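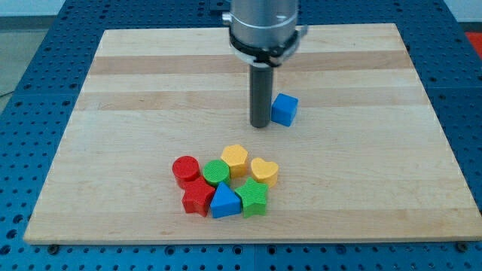 A robot arm over a wooden board, with a blue cube standing apart from the other blocks.

The question put to this blog most often is whether a machine can be bought that will tidy a home or clear a workbench. The position taken here in October remains unchanged. Machines perform narrow tasks well in places built for them. General chores are still the work of people.

Sorting small objects is a useful case. A child's blocks left on a floor and mixed fittings left on a bench present the same problem. Each piece must be found, told apart from its neighbors, picked up without disturbing them and put where it belongs. A cube with clear space on every side is an easy request. A star pressed against a triangle is a harder one, as there is little room to reach between the two. A heart offers curved sides and a point, and the place where it is gripped matters a good deal.

On Thursday I discussed the matter with Mahnaz Hassanpour, who manages the packing floor at Sheehan. Her department keeps a log of every item handled by its sorting cell. In the last period reviewed, the cell was given 2070 items and set 406 of them aside for a person to deal with. Most of those were parts that lay touching or on top of one another. The staff now spread the parts by hand before the cell starts – a chore created by the machine that was meant to remove one.

Ms. Hassanpour considers the purchase justified all the same. The cell runs through the evening shift, and the repeated reaching that used to trouble her staff has been much reduced. She would not, however, describe it as a replacement for anyone. Pádraig Brennan, who maintains the equipment, noted that a change of carton size still takes him most of a morning to set up.

The home is a less orderly place. A factory bench can be bolted down, evenly lit and kept clear of anything that does not belong there. A living room has rugs, cables, pets and a sofa under which things roll. Lulora has announced a tidying machine for family homes and has shown it putting away toys from a bare floor. I have asked the company whether it will permit a trial in an ordinary house over several weeks and have not yet received a reply.

Until such a trial takes place, readers are advised to judge these products by a few plain matters: how much preparation the room requires, what happens when a piece is dropped, and who is expected to pick it up. Speed may be considered afterward. A slow machine that finishes its work while the household is asleep would be welcome in my own home.

A visit to the Flinimach workshop is planned, and notes on its laundry folding project will be published here.

Recent posts
Dishwashers and the Problem of Loading Them
A Reply to Ginevra Tedesco on Robot Vacuums
What the Packing Floor Still Does by Hand
Window Cleaning Machines: A Second Opinion

Contact | Copyright Aoife Cronin | Back to top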